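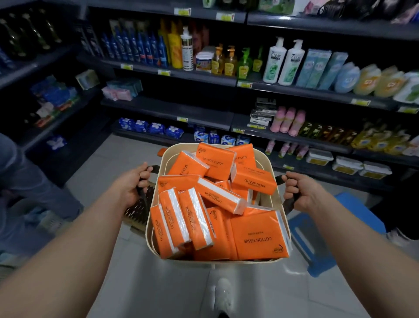 *Orange packs of cotton tissue in a basket with dark handles.*

**To:** Program staff, Chisholm Fund
**From:** Calum MacRitchie, Ona Community Foundation
**Re:** Progress on the small grants and endowment project, second half of year two

The grant agreement asks for a report on three items: the matching endowment, the small grants round, and the expansion into Wakomholm. They are covered in that order, followed by the budget and two requests.

## Matching endowment

The match opened in June. By the close of the reporting period 372 households and businesses had given to it, most of them by mail in answer to the first letter. The second letter did less well. We sent it too close to the hospital's own campaign and several donors told us they had already given what they could for the year. Next year's letter goes out in March.

One estate gift is still in probate. We have left it out of the totals and will report it when the funds arrive.

## Small grants

We made 19 grants to local groups, each of up to $4,000. The application is now two pages long, down from nine, and can be handed in on paper. Six of the groups had never applied to us before.

The review took longer than planned. Reviewers in Ona and Wakomholm were working from different versions of the scoring sheet for the first week, and those applications had to be scored again. Decisions went out three weeks late. Two groups with summer programs had to start on their own money and were paid back afterward. There is now one scoring sheet, kept in one place, with the version date printed on every page.

Final reports are in from 14 grantees. The other five are not yet due.
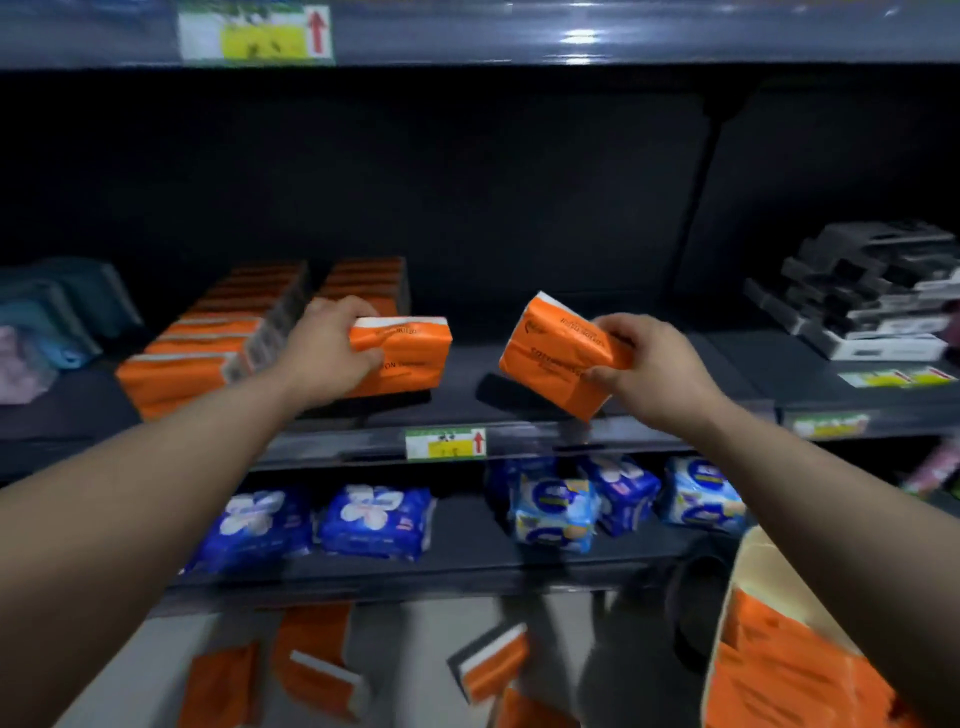 *3 min read*

## Wakomholm

The agreement called for an advisory group in Wakomholm by the end of year two. It has met four times. Members asked early on for authority over part of the grant budget, and the board agreed to set aside a share for them starting next year. The written policy is attached as Appendix B.

Attendance has been uneven. The first two meetings were held at noon, which ruled out most people with jobs in town. The later ones started at 6:30 p.m. and went better — the last one ran out of chairs.

We have not opened an office there and no longer plan to. The library has offered a room two afternoons a week at no charge, and we would like to move the rent line to staff travel.

## Records system

We moved donor and grant records to Sternurell over the winter. Gift entry and receipts are working. Grant payments are still tracked in a spreadsheet as well, and both are checked against the bank statement each month. We expect to drop the spreadsheet after the audit. About 200 older donor records came across with no mailing address and are being corrected by hand from the paper files.

## Budget

Spending is under budget on rent and over on postage and printing. Salaries are on budget. The program assistant position was empty for seven weeks and the savings covered temporary help during the grant review. A line-by-line statement is in Appendix A.

## Requests

1. Approval to move the unspent rent money to staff travel for Wakomholm.
2. A one-month extension on the final report, so that it can include the audited figures.

We would need an answer on the first before the board adopts next year's budget. The second can wait for the site visit.

Calum MacRitchie
Ona Community Foundation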